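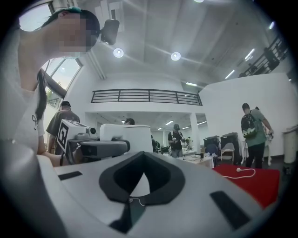
Woman in a white top, dark hair pulled back with a small teal-green clip.

Washing Less, Washing Better: Household Laundry in Hard Water Towns
Speaker notes, Mimden Public Library evening talks, July 2019

Slide 1 (title)
Leave this one up while people find seats. Start when the side doors close. Say thank you to the library. Mention that the handout is on the table by the coat rack and that it has the dosing chart on the back, so there is no need to copy anything down.

Say up front that this is a talk about ordinary washing at home. No dry cleaning, no leather. Questions about wedding dresses at the end, please.

Slide 2 (map of the water district)
Mimden and Valente are on the same supply. Water comes up through limestone and is hard all year. Lurum gets its water from the reservoir and it is much softer. People who move here from Lurum keep using the dose they are used to and then wonder why their towels go stiff.

Ask for a show of hands: who has stiff towels? Wait. It will be most of the room.

Slide 3 (what hard water does)
Keep this short. Calcium and magnesium in the water tie up part of the detergent before it gets to the dirt. With real soap you get a gray film. With modern detergent you mostly get weaker cleaning and mineral left in the cloth. Gray shirts are often shirts with old residue in them, and a good part of that can be washed out again.

Don't get into the chemistry unless asked. The long version ran over in November.

Slide 4 (our numbers)
We kept a laundry diary for one household over a year: 267 loads. Read the number out and let people react. The biggest group was towels, then school clothes, then bedding. Jeans were in there far more often than they had to be.

After the year we changed two things. Jeans and sweaters got hung up and aired between wearings, and bath towels went onto proper rails so they dried through. Say plainly that this is one household and that theirs will look different.

Slide 5 (dosing)
This is the slide people photograph. Give them time.

Read the line for hard water on the box and start there. If the load is small, use less. If rinse water is still sudsy at the end, use less next time. If collars stay dingy, go up a little. Change one thing at a time and give it a few washes.

Powder generally does better than liquid on white cotton because most powders have bleach in them. Liquid is fine for darks. Don't name a favorite brand. Someone will ask. Tell them to compare the price per load.

Slide 6 (stripping soak, step by step)
For towels and sheets only. Hot water, washing soda, a normal dose of detergent, leave it until the water is cool, then run a full wash with nothing added. Warn them that the water will look bad and some of that is loose dye. Not for wool, silk, or anything with elastic you care about.

Slide 7 (fabric softener)
Softener coats the fibers. Towels feel nice and take up less water. On athletic clothes it holds in smells. A half cup of white vinegar in the rinse is what many people use. It helps a little. Check the machine manual first, as some makers warn against it for the rubber seals. Never together with chlorine bleach. Say that twice.

Slide 8 (the machine itself)
Clean the filter. Wipe the door seal. Leave the door open between loads, unless there are small children or a cat in the house. Run a hot empty cycle once a month.

Story about the Cimeo apartments goes here if there is time: the shared laundry room smelled for most of a winter, and the cause was a drain filter packed solid with lint. Cleaning it took less than an hour.

Slide 9 (drying)
Shake things out before hanging. Shirts by the hem, pants by the waist. Dark things inside out in the sun. For stiff towels, a short tumble before or after the line takes care of most of it.

Dryer owners: lint screen every load, and the duct behind it once a year.

Slide 10 (questions)
Likely ones: whether a water softener is worth it (depends on the water heater more than the laundry), cold washing (fine for most things, not for sheets after someone has been sick), and soap nuts (poor results here).

Stop at the hour. The room has to be cleared for the chess club. Take the extension cord home, it's ours.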